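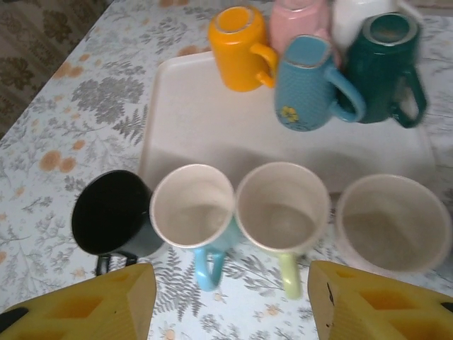
Mugs and a white tray on a printed tablecloth.

Resident Services > Kitchen and Dining > Caring for Table Linens

Filed under: Laundry, How-To Guides

Removing Tea and Coffee Stains

Residents of Morelli House are asked to treat stained tablecloths before placing them in the linen bin.

1. Blot the stain with a clean cloth. Do not rub.
2. Rinse from the back with cold water.
3. Apply liquid detergent and leave for 10 minutes.
4. Wash according to the care label.
5. Check the stain before drying. Repeat steps 2 to 4 if necessary.

Replacement cloths may be requested from Ada Sorrentino in Room 112.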